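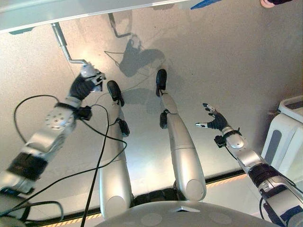
Work, Technology and the Shop Floor
Handout 6: What changes when a robot takes over part of a job
Instructor: Védís Hjaltested
Revised Jan 9, 2019

Read this before the seminar and bring your notes on the Berkska case. The slides leave out most of what is below.

1. The claim and where it comes from

The usual claim runs like this. A machine takes the dull part of a job, the worker moves up to the interesting part, and everybody gains. You will find it in vendor brochures, in newspaper features and in a fair number of textbooks. I am asking you to treat it as a claim that needs evidence each time it is made. Sometimes the evidence exists. More often we get a pilot, a press release and silence.

Three questions to keep beside you while reading:

Who wrote the list of tasks the machine was tested on?
Who does the work that was left off the list?
Whose hours were counted?

2. The Berkska case

Berkska runs a site where equipment is cleaned, checked and sent back out on wheeled stands. In October the firm began a trial of a humanoid robot, which the staff call Simon. The supplier is Nolia. The planning software, Floltetti, was already in use on the site and had caused its own arguments, which we covered in Handout 4.

Simon was given small handling jobs: picking up bottles, working a lever, moving light items from one place to another. None of these was anybody's whole job before the trial. They were the bits between other bits, done by whoever was closest, often while talking to someone or on the way to something else. That matters a great deal for how we read the results. 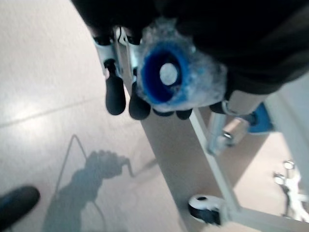
Fig. 2. Bottle handling at Berkska: a clear plastic bottle with a blue cap held in the gripper, above a wheeled stand.

The trial report says that Simon completed 3565 handling actions. It is a big number and it sits on the first page. Look for what an "action" is and you will find the definition in an appendix: any grasp, release or lever movement counts as one. Picking up a bottle and putting it down again is therefore two actions. A person doing the same thing would say she had moved a bottle.

The report also gives a success rate of 90 percent. Suppose we accept it. One attempt in 10 then needs somebody to step in, and the report has no line for that person's time. I asked for the figure and was told it had not been recorded.

3. What the staff said

The interviews were short and you should be careful with them. People were speaking at work, with a manager in the building. Still, a few points came up again and again.

Waiting. Staff said they now wait more than they used to. The floor near the robot has to be kept clear while it is moving, so a short walk across the room turns into a pause or a detour.

Cables and clearances. Several people mentioned checking where the cables were before every run. It takes little time. It is also a new duty, and it appears in no job description.

Watching. One operator put it this way: "I used to do the job. Now I look at the job." She did not say it was worse. She said it was more tiring than she had expected, and that she missed having her hands busy.

Pay. No grade changed during the trial. The supervising work was added to existing posts, and the training for it lasted about 90 minutes.

4. How to read this

There is a generous reading. Trials are clumsy, machines improve, and the first months of any new tool look wasteful. I think that reading deserves a fair hearing, and some of you will want to defend it in your papers. Bending and reaching do real damage to backs and shoulders over the years, and a machine that took those on reliably would be worth having.

My own view is less cheerful. The trial measured the robot closely and the people hardly at all. When the thing being sold is a saving in labor, that is a strange way to go about it. It also means that the new work - clearing, watching, resetting - stays invisible, and invisible work is seldom paid for. Compare the telephone exchange material from week two, where operators trained callers to do part of the operators' own job.

Note too the word "assist," which the report uses throughout. Ask who is assisting whom at each step. My answers changed several times as I went through it.

5. For the seminar

Choose one small task from a job you have held. Write down each step, including the ones you did without thinking. Mark the steps a machine could take over, then write a second list of the steps that would be created by having the machine there. Keep it to one page.

Bring the appendix as well as the main report. Last year half the group left it at home.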